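Skelledgate repair and reuse shop to open its doors on Thursdays from October

Old computers, keyboards, mice and chargers from across Skelledgate will soon have somewhere better to go than the back of the cupboard, as the Lambert Reuse Shop gets ready to welcome its first customers this October.

The shop, which takes over the former Lambert shoe store on the high street, will accept unwanted computer equipment, check it over, and pass it on at low prices to households, students and small clubs who need it. Anything past saving will be stripped for parts or sent on for recycling.

"We have been dreaming about this for such a long time, and I still can't quite believe I'm holding the keys," said Beverley Heywood, who will manage the shop. "People in this town are wonderfully generous, and they do hate throwing a thing away when there is life left in it. My own spare room was proof of that, until my husband put his foot down!" 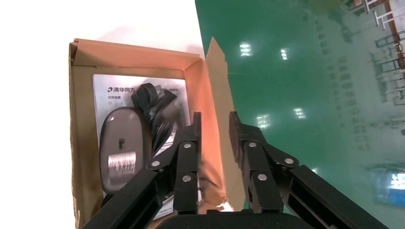
A trial collection held over the spring brought in 758 items, well beyond the 400 the team had hoped for, and many of them have already been tested and labelled by repair technician Darius Zamfir, ready for the opening.

"Leads and plugs are what we are always short of," said Darius. "If you have the original box and the little booklet, pop those in as well, and please do tape the cables together, as I have spent more evenings untangling than I would care to admit."

The shop will open every Thursday from 10am until 6pm, with a late repair table running until 8pm where visitors can bring in a faulty item and sit down with Darius over a cup of tea. Prices for small accessories start at £6, and every item comes with a month's exchange promise.

Fitting out was paid for by local firm Irnel, whose director, Colin Fothergill, grew up two streets away and bought his first school shoes in the same building.

Donations can be handed in at the counter during opening hours. Please remove any personal files from computers first, or ask at the counter for help.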